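Home | Projects | Reports | Staff | Contact

Does the sire sell the foal? A look at yearling prices at Endport

Mohsin Dhanial
7/22/25

Sales catalogues give the sire's name in the biggest type on the page, and buyers are told that this is where the money should go. I wanted to see how far the prices bear that out. My figures come from the Endport yearling sale, where 633 lots went through the ring over two seasons. I left out any that failed to reach their reserve, and any by a sire with only one yearling on offer.

Two stallions come up again and again in the sale reports, Fitel and Arrieta. Fitel is usually described as a proven source of speed. I could find no working behind that claim. He had 17 yearlings in my set, most of them out of mares who had already bred a winner, so the mares deserve a share of the credit that the reports never give them.

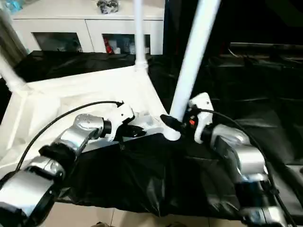 Arrieta stood at a lower fee and was sent plainer mares. His yearlings sold for less, as anyone would expect, but once I compared only those from winning families the gap shrank a good deal. I would not put much weight on this – the groups are small and a single expensive colt can drag an average a long way.

I also tried the race records. Hemance, the best known of Arrieta's runners, was one of the cheaper lots in his year. His name now appears in every advert for the stallion, while the slower ones are left out.

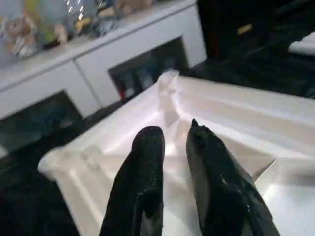 The adverts also lean on a grandsire three or four generations back. By then he supplies a small part of the pedigree, and so many yearlings at Endport trace to the same few horses that the link hardly separates one lot from the next. A set of 500 or more lots with full race records would be a fairer test. The records I was given in May stopped at the end of the two-year-old season, too early to judge anything bred to stay.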